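Warum ich meine Einkaufsliste jetzt auf Deutsch schreibe
25/03/2025

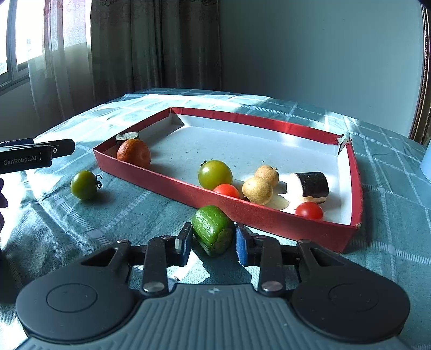 Seit October – nein, man schreibt Oktober, auch das lerne ich noch – führe ich ein kleines Heft mit deutschen Wörtern für das Essen. Angefangen hat es auf dem Markt in Trornov, wo ich 500 Gramm Quark kaufen wollte und die Verkäuferin mich dreimal fragen musste, was ich meine. In meiner Muttersprache gibt es für Paprika nur ein Wort, egal ob man das Gemüse oder das Pulver meint. Für ein Stück grüne Paprika wie dieses auf der blauen Tischdecke sagte ich lange Zeit »grüner Pfeffer«, und meine Nachbarn waren zu höflich, um mich zu korrigieren. Im Heft steht es nun richtig, mit Artikel: die Paprika. Manche sagen auch der Paprika, und ich habe beschlossen, dass ich mich darüber nicht mehr ärgere.

Im Moment stehen 527 Wörter im Heft. Jeden Abend schreibe ich 10 neue oder wiederhole 12 alte, je nachdem, wie müde ich bin. Am schwierigsten finde ich die Kräuter. Petersilie klingt für mich wie ein Mädchenname, und Liebstöckel konnte ich erst nach zwei Wochen ohne Fehler aussprechen.

Eine App habe ich auch probiert, sie heißt Zendutell. Sie ist nicht schlecht, aber sie wollte mir immer wieder den Flughafen und das Hotel beibringen. Ich fliege selten. Suppe koche ich fast jeden Tag.

Nächste Woche fahre ich nach Renska, dort soll es einen größeren Markt geben. Ich möchte nach Pastinaken fragen und dabei nicht mit dem Finger zeigen. Das Wort habe ich schon zweimal aufgeschrieben, einmal leider mit ck.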